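Bramon hand-held gripper kit, five weeks in

I bought into the Bramon kit because I was tired of teleoperating. If you've ever spent an afternoon trying to get a robot arm to pick up a sock through a laggy controller, you know what I mean! The pitch is simple: you carry the gripper around by hand, you do the chore yourself, and the policy learns from the recordings. The arm can stay switched off in the corner until you have something to train.

I'd already read the Suominen write-up (the one where they compare hand-collected demos against teleop on soft items), and I wanted to see if their main result held up outside their own lab. So I set it up in our shared space in Lulodville and started with cloth, which is where my old setup always fell apart. 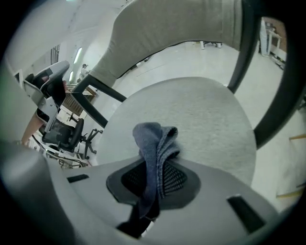

Cloth is a pretty mean first test for any gripper, and I picked it on purpose. Folds hide other folds, the thing sags when you lift it, and a good grasp for a mug tells you nothing useful about a sock. Chairs make it meaner still. A rounded seat in light grey fabric, with a grey backrest arching over it and black tubes on either side, gives a bunched-up blue-grey cloth very little to stand out against, and I was curious what the policy would make of that. We ended up with 223 usable demonstrations, and I trained on those with the stock Drakonau recipe, no clever changes from me.

The numbers, then. On pickups the policy had never seen, my old teleop data got me 8 out of 17. The hand-collected set got 13 out of 17 on the same arm. I was hoping for a bit more after reading Suominen, but I'll take it — especially as collecting the demos was so much quicker and my shoulders didn't hate me by dinnertime.

What I don't love: the wide lens bends everything near the rim, so plan on spending your first evening with the calibration sheet (I skipped it, trained anyway, and had to redo the whole run). The grip also gets heavy after an hour. And the manual is thin on how to sort out bad recordings, so I wrote my own little checklist and stuck it to the monitor.

One tip if you try this: move around. My first batch all came from one corner and the policy was useless anywhere else. Spreading the same chore over the whole room helped more than any setting I touched.

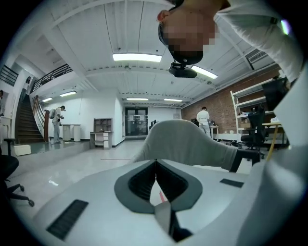 Brick wall on one side, stairs on the other, and plenty of ceiling lights.

I'd give it four stars. If you mostly work with rigid parts, your teleop rig is probably fine and you can save your money. For laundry and other floppy stuff I'm keeping mine, and I've got towels lined up for August.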